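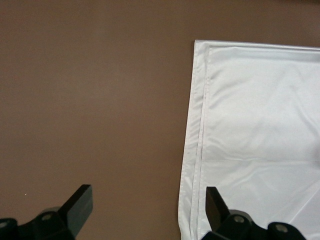 White fabric laid flat, August

Workshop book, August, started after lunch and finished well past six with the kettle on for the third time.

Picking up where I left off with Fullen, who has been giving me trouble all through the middle chapters. For anyone reading this who has only seen the early pages: he is the fourth of the Warkari, the water one, and at the moment he is more or less Dawber with a worse temper. Same height, same way of standing with his weight on the back foot, same habit of finishing other people's sentences. Ridwan Khoo said as much when he read the draft, very kindly, and I went off and sulked over a biscuit and then had to agree with him.

So the afternoon went on pulling the two of them apart. What I'd like is for the reader to see why they might have been friends. Dawber fights because he likes it and is a bit ashamed of liking it. Fullen fights because somebody asked him to when he was nineteen and he never found a polite moment to stop. Once I had written that down the rest came easier. He bows before a duel and means it. He compliments Dawber on his footwork halfway through trying to drown him, and I think that can be quite funny if the lettering stays small and calm.

Changes to the sheet, so we all draw the same man:
Hair goes shorter at the sides and keeps the streak.
The sword stays on his back, and he hardly ever draws it before chapter 7. I know we all love drawing it. Sorry!
No more smirk. He has a rather open, interested face, like someone listening to a neighbour talk about drains.
Coat loses the collar. It was hiding his mouth in every other panel and he talks too much for that.

On the powers. I had him able to call up water from anywhere, and that makes a nonsense of the rooftop fight, where Dawber is supposed to have picked the driest spot in Porkholm on purpose. New rule, please keep to it: Fullen can move water that is already there and can't make any. He can feel where it is, through a wall or under a street, and he goes a bit vague and distant while he's doing it. Ridwan suggested that the vague look should be the thing Dawber learns to watch for, and that's how he wins, by hitting him while he's listening to a gutter. Much better than my ending, where Dawber simply got angrier and his eyes lit up. I have done that ending twice before in this story and I don't think I can get away with a third.

Dates next, as I keep tripping over them. Porkholm's waterworks opened in 1940 in the old notes, and the Warkari take over the building when it closes, but in the script Fullen remembers it being built. He can't. He is meant to be under thirty. Either his grandfather remembers it and Fullen tells the story badly, or we drop the line. I lean towards the grandfather, and I've pencilled it into the margin of page 421 of the big script with a question mark.

Then there's what happens to him afterwards. In the first outline he loses, vanishes and is mentioned once by a guard. It seems a waste after all this fuss. I'd like him back near the end, working quietly somewhere, perhaps at a public baths, perfectly content, with Dawber walking in for a swim and the pair of them not knowing what to say. Two pages would do it. I tried thumbnails and they came to three, with a lot of towels, but I can trim.

Still not settled: his voice. On the page I hear him quite slow and careful, and Ridwan hears him fast and cheerful, and we read the rooftop scene aloud to each other both ways and laughed so much we didn't decide anything. I'd be glad if whoever opens this book next would read it through once each way and write underneath which one they liked.

To do tomorrow: redraw the line-up with all of the Warkari at the right heights, fix the bow on page 6, ask Ridwan for my good eraser back. The thumbnails for the baths are in the blue folder, under the maps.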